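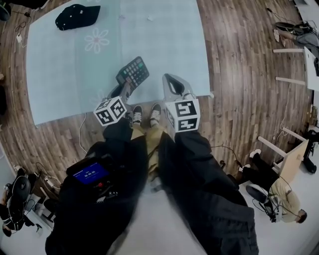

A calculator with dark keys, one of them light green.

Rounding on invoices: what changes in May

Starting with the May billing run, all invoices issued through the Demero ledger will round sales tax once, on the invoice total. Until now the ledger has rounded tax on each line and then added the rounded amounts. Both methods are in common use, and both are arithmetically sound, but they do not always give the same answer.

The difference comes from discarded fractions of a cent. Take an invoice with 3 lines, each carrying $0.333 in tax before rounding. Line rounding gives $0.33 three times, for a total of $0.99. Total rounding adds the unrounded amounts first, reaches $0.999, and gives $1.00. One cent is of no interest on a single invoice. On a statement of 500 lines it can grow to a dollar or more, and it is the usual cause of a reconciliation that will not close.

Two accounts, Stanex and Vaher, already calculate tax on the total at their end. Their payments have differed from our receivables by small amounts every month, and the differences have been posted by hand to the suspense account. Those postings should stop once the May run is complete. Clornar still rounds by line and has asked to keep doing so. Its account will be flagged as an exception, and the flag will show in the header of each of its invoices.

Notes for anyone checking figures by hand:

Keep full precision until the last step. Most desk calculators hold more digits than they display, so carry the running result forward in memory. Retyping a displayed figure introduces a second rounding.

Check the decimal selector if your model has one. Set to 2, it may round every intermediate result. Set it to F (floating) for tax work and round the final figure yourself.

Half cents round up. The ledger does not use round-half-to-even, although some spreadsheet add-ins do. If a sheet and the ledger differ by exactly one cent, look at this first.

Credit memos follow the method used on the original invoice. A May credit against an April invoice is rounded by line.

Invoices dated before the change will not be reissued. Differences under $1.00 on open April items can be written off with code 33. Anything larger needs a line-by-line comparison attached to the request, and anything over $1,000 is not a rounding problem and should go through the normal dispute form.

The revised worksheet was placed in the shared billing folder on 3rd April. Older copies still contain the line-rounding formula in the tax column and should be deleted.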